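Home | News | Funding | Stores | Events | Subscribe

December
By Wellington Paiva

Flollodia takes shelf-label software to 211 more stores

Flollodia, the Trerkport company that makes electronic shelf labels and pricing software for grocers, has signed a supply deal with the Zernesow supermarket chain. The contract covers 211 stores and follows a trial at 2 sites that ended in the spring.

Zernesow will start with produce and bakery, where prices change most often. Staff now print and swap paper tickets before opening, a job the chain puts at roughly 100 minutes per store each morning. Under the new system, prices are set at head office and sent to the labels before 6 a.m. Store managers can still mark down items themselves from a handheld.
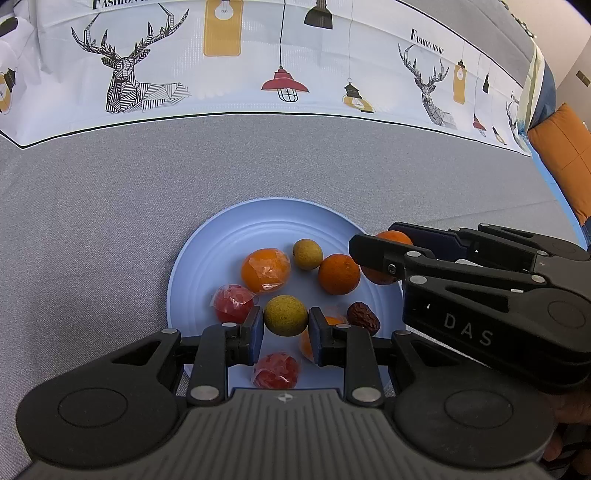
Fruit on a light blue plate, some of it in clear plastic wrap.

Installation is being handled by Araújo, which also fitted the trial stores. The smaller town locations go first and the large out-of-town branches last. Neither side gave the value of the contract.

Flollodia says its labels are now in use or on order at 969 stores. It plans to add a waste-tracking module next year, with Zernesow among the first to test it.

You are receiving this newsletter because you signed up on our site. Manage preferences or unsubscribe. We use cookies to measure readership.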